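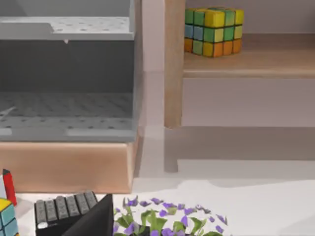 Gray cabinet, open, with the perforated shelves.

September, started writing this up at 9 in the morning with paste on both sleeves

Paste notes again, for the Prorkville ledgers. Slamet asked me to write down what I changed and I keep not doing it, so here goes before I forget the lot.

The last batch went lumpy in the pot and I blamed the flour. I was wrong! Same bag this time, and it came out smooth as anything. What I'd been doing was tipping the flour into water that was already hot (I was in a hurry, I'm always in a hurry) and it was cooking on the outside of every little clump. This time I let it sit in cold water for 15 minutes first, gave it a good stir, then put it on low heat and kept the spoon moving the whole way. It goes milky, then it goes sort of pearly, and then all at once it's paste and your arm hurts.

Amounts: 200 grams of flour, far too much for the spines we had ready. I put the rest in a jar in the fridge with a label on it. Parisa, please do not eat it, and please do not throw it out either. It'll need to go through the sieve again before anybody uses it, and thin it with a brush-load of water at a time. Don't pour.

I pasted up the linings on four of the ledgers. First two with the thin Japanese tissue, the other two with the heavier stuff Raquel brought back from Van Dijk. I like the heavier one more than I expected to! It doesn't stretch and wander when it's damp, so I could lay it down once and leave it alone. The thin tissue got away from me on the second spine and dried with a wrinkle near the tail. It's under the old leather so it won't show, but I know it's in there and it bugs me.
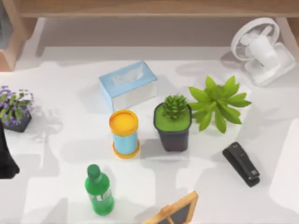

White table, with the fan and the box of tissues.

Drying is still the argument. Afshin says moving air, always. I say boards and a weight and go do something else. Moving air gets the surface dry quickly, sure, but one side of a board dries ahead of the other and then you've got a warp, and a warped ledger board is a whole extra job. We agreed to leave these ones between blotters for 4 hours, change the blotters, then overnight. I changed them late, closer to the end of the day than I meant to, and the blotters came out pretty soggy. Next time an earlier first change.

Also the Briditz brush is shedding. I picked bristles out of the paste on every single spine. Going back to the old round one with the tape on the handle.
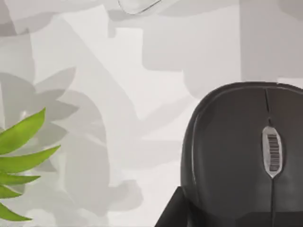

Sent Saeed my list of what we're short on: blotters, linen thread, a new sieve (the mesh on ours has come loose down one side). He wants to put everything on one order with Hudport and I'm fine with that as long as the blotters don't hold up the rest.

Still to do: headbands on the two smallest. Raquel thinks the green silk is too bright next to that leather and she may be right, I'll wind a bit around a scrap and look at it by the window. Oh, and the corner repair on the tall one hasn't been started. I looked at it, put it back on the pile, and made coffee.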